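The chess sets from Pesodero are sold in a plain box with no window, so most buyers don't see a knight until they get home. The woman who runs the small company behind them says she likes it that way. She started it in a rented unit in Ralivbridge with 2000 dollars and one mold, and the mold was for the knight.

"Everybody starts with the pawn, and I understand why, you need 16 of them," she says. "But if the knight is bad I'm not going to sell the set. So I did that one first."

The knight took her most of a winter. The early ones had a neck that was too thin, and the ears snapped when a piece was dropped on a hard floor. She made the neck thicker and gave the head a rounder shape. Customers have written in to say it looks like a seahorse, or a dog.

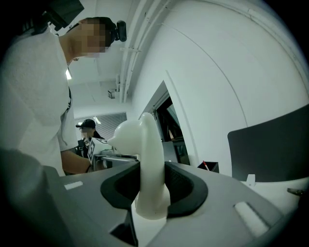
"I had a teacher who told me a knight should be readable from across a room," she says. "I don't go that far. It should be readable from your chair. You should be able to pick it up without looking and know what you've got."

She sold 615 sets the first year, nearly all of them to schools and libraries. The year after, it was 911. Schools want something that can be wiped down and replaced one piece at a time, and she keeps spare knights in a drawer for that. They get lost more than any other piece. Kids put them in their pockets.

The finish was a longer argument. Her business partner wanted matte, which hides scratches. She wanted gloss, and for a while they sold both. The matte sets came back with gray fingerprints that wouldn't wash off, and in March they dropped them.

Most of the bench work is still done by hand. Each piece is checked for seams, and the bad ones go into a bin to be ground up again. A wholesaler, Kollow, once asked for some 750 sets in six weeks. She turned the order down.

"I could have made them," she says. "I couldn't have looked at them all. That's 32 pieces a set – you do the math."

She works from seven until about three, then answers mail. She plays chess badly, she says, and mostly against her sister.
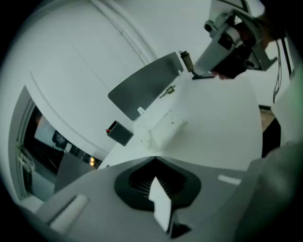 Does she plan to make anything besides chess pieces?

"Checkers, probably. People ask for them, and they're easy to mold. I have a drawing for a backgammon set too, but the dice have to be fair, and I don't know how to do that yet. I'd buy those in."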